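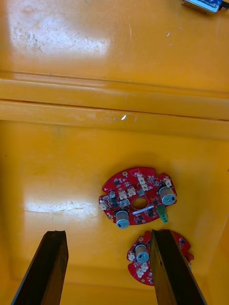 Round red circuit boards in a yellow bin at the Eltgate repair point.

Eltgate repair point asks residents to bring old circuit boards

2026-06-13

The repair point in Eltgate has started a separate collection for circuit boards from household appliances. Until now the boards went away together with the other small electrical waste. From this month they are kept apart in plastic bins, and the ones that can still be used will be offered as spare parts.

The plan comes from Ward Segers, who has repaired fans and pumps at the centre since January. He says that many machines are thrown away when only one part of the electronics is broken.

"A capacitor is a cheap thing and it is not difficult to change," Segers said. "But you must have a board in your hands to know if it is worth the work. The round ones are my favourites, with the hole in the middle. There is a lot on such a small surface."

Boards with their connectors and terminal blocks still in place are the most welcome. Residents are asked not to pull out the white plugs by force and not to cut the wires short. Scratches or dust are no problem. Batteries must be taken out at home and given at the other desk.

In the first weeks the centre received 615 boards, most of them from the company Van Loon, which cleared an old store room in Flodwood. Henk Martens, who checks them, has tested 100 so far. The results will be put on a list at the entrance, so that people can see which types are available.

A tested board will cost 5 euros. Boards that cannot be repaired go to a recycling firm, after the useful components have been removed.

The collection desk is next to the bicycle workshop, on the side of the car park. Visitors can bring up to 2 boxes at a time. For larger amounts the centre asks to make an appointment by telephone.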